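About Tindetti Laundry & Linens

Rosaura Yupanqui started Tindetti in a back bedroom in Gornville, washing and folding for neighbors who had new babies or bad knees or simply too many shirts – and we still like to think of it as that kind of place, even with 179 households on the books.

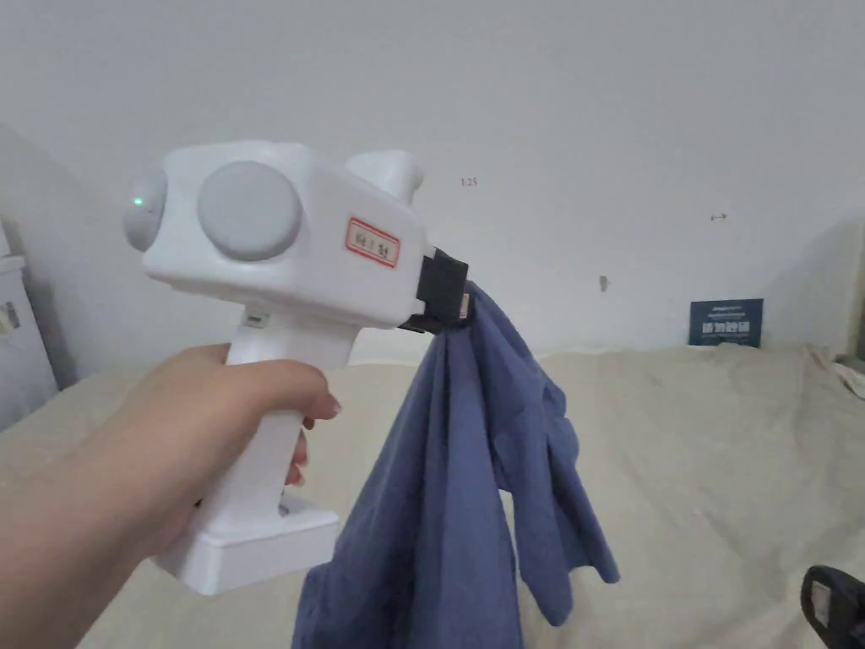
A blue garment hanging in loose folds, with a bed behind it.

Shirts are our bread and butter. We give each one a good shake, smooth the seams by hand and fold it the way you asked us to. Nilton Montoya looks after pickups, and he'll gladly stay and chat if you let him!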